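标题：课设抓取题，料箱里的方块到底怎么清，求指点

楼主 drollora_07
机器人课的大作业，我们组抽到bin picking。四个人，两个划水。评分700分制，抓取占大头，限时48分钟，40块全清才有满分。现在清到最后几块必卡，尤其贴着箱壁的。先说下目前的流程，大家看看哪步蠢

1. 相机拍一张，分割，按高度排序，最高的先抓
2. 姿态估计，长条块走主轴方向，末端对齐
3. 下探，抓，抬，放到旁边。碰到阻力就退回来重拍

第3步退回来之后经常又选同一块，死循环。昨晚到九点多还在循环，人麻了

2楼 吃土的伺服
加黑名单啊，失败过的块降权，过两轮再放回来。这个不是常识吗

3楼 drollora_07
加了，降权完它去抓压在下面那块，更惨

4楼 Maes_W
你们组那个Wilma，就是我。。补充下，分割也有问题，两块叠一起的时候经常当成一块，中心点就歪了。上图吧，光文字说不清
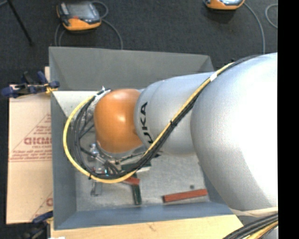

5. 现在想改的地方（接楼主的编号）
红的压在深绿上面那种，先抓红的肯定没错，问题是红的有一截在线缆底下，从这个角度根本看不全，mask只剩右边一小段，主轴算出来全是乱的。右下那条单独躺着的红块反而最好抓，露得全，但按高度排它未必靠前

5楼 吃土的伺服
所以别按高度排。按"露出面积+离箱壁距离"打分，高度当第三项。我去年这么改的，后面就没那么卡了

6楼 老蒲不写代码
不同意楼上。露出面积大的不一定没被压着，一抬带翻旁边的，箱子里更乱。遮挡关系得单独判

7楼 吃土的伺服
学生作业判啥遮挡关系，做得完吗

8楼 老蒲不写代码
深度图上比一下边界两侧高低就行，半天的活。Odette Riviere她们组做过，你去问

9楼 小齿轮Mostinska
歪个楼，你们这黄线和黑线绕法我看着难受。腕部外面甩那么大一圈，都悬到箱子上面去了，转第六轴的时候不怕刮箱沿吗

10楼 drollora_07
怕。J6我软件里限死了，只给一半行程。代价是有些角度够不着，得翻180度抓，又多一次规划

11楼 小齿轮Mostinska
那你贴壁抓不到八成有这个原因吧，跟视觉没关系。先把线理了再说算法

12楼 Maes_W
线不让我们动，助教Gaspard Lecomte说的，要动得他在场。他五月才回来。。。

13楼 老蒲不写代码
那就把拍照位挪开。拍照的时候手臂退出去，别停在箱子上面，遮挡先少一半。每次多花2秒，值

14楼 drollora_07
拍照位本来就是退开的，上面这张是抓的途中另一个机位拍的，识别不用这张

15楼 吃土的伺服
那4楼说线缆挡住看不全是啥意思，前后矛盾了哈

16楼 Maes_W
呃，我之前一直拿这个机位的图在调mask，难怪主轴乱。。。我去重跑，楼主骂轻点

17楼 drollora_07
？？？你调了一礼拜
行吧，先重跑，晚上把打分也换成5楼那个试试

18楼 老蒲不写代码
还有一点，深绿的块跟箱底灰色对比其实还行，问题是箱底花，磨得一块亮一块暗，光靠灰度阈值容易出假块。用色相，别用亮度。红绿两类分开跑

19楼 潜水的Charpentier
贴壁的那种可以先拨一下再抓。末端斜着进去往中间推，推完重拍。规则允许推吗

20楼 drollora_07
规则没写不行，推翻了算自己的。我去翻下Royer老师的评分表，好像碰箱壁要扣分

21楼 吃土的伺服
扣多少？扣得少就推，别犹豫

22楼 drollora_07
一次2分。那推。明天跑完回来更

相关帖子
· 手眼标定误差一直降不下去，是板子的问题吗
· Dostar杯校内选拔，抓取组缺一个会写状态机的
· 示教器急停之后程序指针跑飞，怎么恢复
· 【求助】长条工件主轴方向180度歧义
· 大作业报告模板（Timothée Royer老师班）
· 两指夹爪和吸盘选哪个，预算不多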